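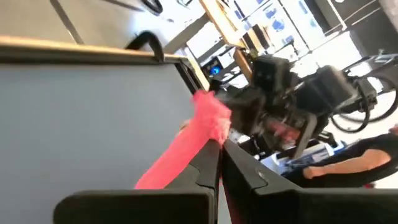
Zugluft im Altbau, schnelle Tipps

Stand 22. März 2018, wird ergänzt wenn ich Zeit hab.

Fenster zuerst. Kerze oder Räucherstäbchen langsam am Rahmen entlang, bei Wind. Flackert's, Stelle mit Kreppband markieren. Vorhänge vorher weg!!

Dichtungsband: alten Kleber komplett runter, Spiritus, trocknen lassen. Erst dann kleben. Nicht ziehen beim Kleben, sonst schrumpft es und in den Ecken klafft es wieder. Hab ich im Dezember falsch gemacht, 14 Fenster, alles nochmal.

Doppelkastenfenster: nur den inneren Flügel dichten. Außen offen lassen, sonst Kondenswasser dazwischen.

Haustür unten: Bürstenleiste. 3 mm kürzer sägen als das Türblatt, sonst schleift sie am Rahmen. Mietwohnung? Zugluftrolle tuts auch. Altes Hosenbein, zunähen, mit Reis oder Sand füllen. Sand ist schwerer und bleibt besser liegen.

Rolladenkasten: größtes Loch im ganzen Haus, bei uns jedenfalls. Deckel ab, Dämmmatte rein, 23 mm passt bei den meisten alten Kästen. Gurt muss frei laufen. Vorher messen, ich habs nicht gemacht.

Dielen: Fugen mit Hanfschnur stopfen, Spachtel nehmen, kein Schraubenzieher. Tipp von Feven Mamo, hält bei ihr im Flur seit 2 Wintern.

Heizkörper entlüften nicht vergesen. Lappen drunter, Druck danach prüfen.

Achtung bei Gastherme oder Ofen: nicht alles dichtmachen ohne vorher den Schornsteinfeger zu fragen. Verbrennungsluft!

Dachbodenluke kommt noch.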